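# Trucos para hacer camas cuando te ponen un brazo al lado

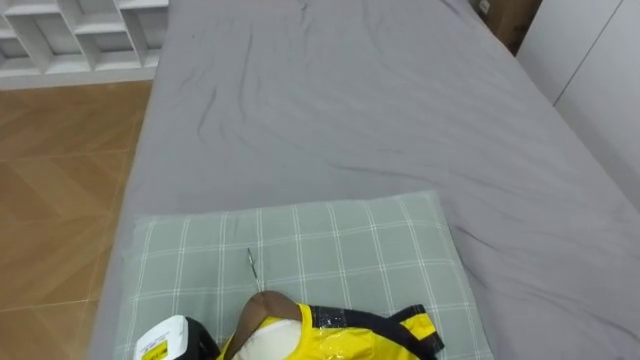

*Bajera gris bien estirada, almohada de cuadros y la prenda amarilla encima, con la pinza a la izquierda.*

Llevo 9 años haciendo habitaciones en los apartamentos Perari, y desde julio parte del trabajo lo hace la máquina (nosotras la llamamos Jultov, que es lo que pone en el contrato). Os dejo lo que me ha ido sirviendo, por si en vuestra casa o en vuestro trabajo andáis en las mismas.

**La bajera, primero y a mano.** Yo meto las esquinas de la cabecera, luego las de los pies, y paso el antebrazo del centro hacia fuera. Las arrugas suaves no molestan, pero un pliegue gordo sí: la pinza lo agarra como si fuera otra prenda, ¡y te levanta media sábana!

**Repasar la almohada antes de darle a empezar.** Alfileres, agujas, horquillas, cualquier cosa fina y metálica. Antes lo notaba con los dedos mientras ahuecaba; ahora tengo que acordarme de mirar, y en una funda de cuadros claros una cosita así se pierde entre las rayas.

**Lo brillante, aparte.** Las telas plastificadas resbalan. Si hay que doblar una, cierro primero las tiras y la dejo plana, con el cuello hacia arriba. Para limpiarla, paño húmedo y jabón neutro, nada de plancha.

**Pasillo libre.** 55 centímetros entre la cama y lo que haya al lado. Las cajas de cartón, a un rincón.

¿Y qué ha cambiado para nosotras? Pues me agacho menos, y la espalda lo agradece muchísimo. A cambio paso más rato preparando y vigilando, y eso cansa de otra manera (acabo con la cabeza como un bombo). Al principio nos pusieron a 2 personas por planta para aprender y luego quisieron dejar una. Protestamos, y de momento seguimos las dos. También pedimos que el rato de preparación contara en la hoja de tareas, y desde entonces cuenta.

Si os toca empezar, apuntad en una libreta cada parada y por qué fue. La mía está llena de «sábana floja» y «cremallera abierta», y gracias a ella nos cambiaron las bajeras por unas con la goma más fuerte. Se lavan a 60 y se tienden por la goma, bien estiradas.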